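When did the houses in old Windlow get water inside?
Posted by Vendula Doležal

I am writing a small history of our street for the neighbors. My house is from the time when Windlow had 950 people, and there is still a stone well in the yard. I would like to know when the families stopped using wells and got pipes from the town.

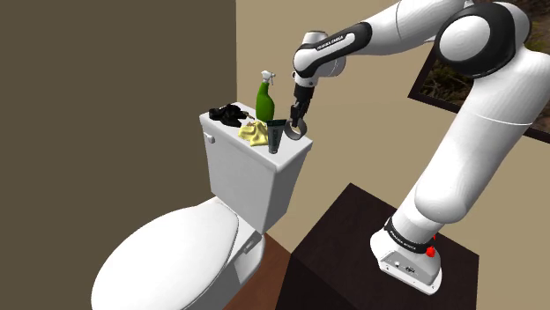 I already asked at the town hall, but their water papers begin much later. Is there another place where I can look?

Tineke Kramer
Try the old fire insurance maps. They show the water mains with the width of the pipe, and often the hydrants too. For my street in Hekberg I compared two maps, and the main appears only on the second one. The library made me copies for 5 dollars.
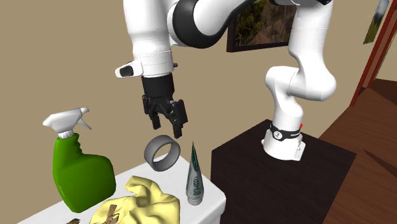

Please be careful, a pipe in the street does not mean that every house was connected. Many owners waited 10 years or longer and kept the well. For the single house you need the tap records, if the water company saved them.

Vilém Zelenák
My grandmother said they all had wells. Ask old people.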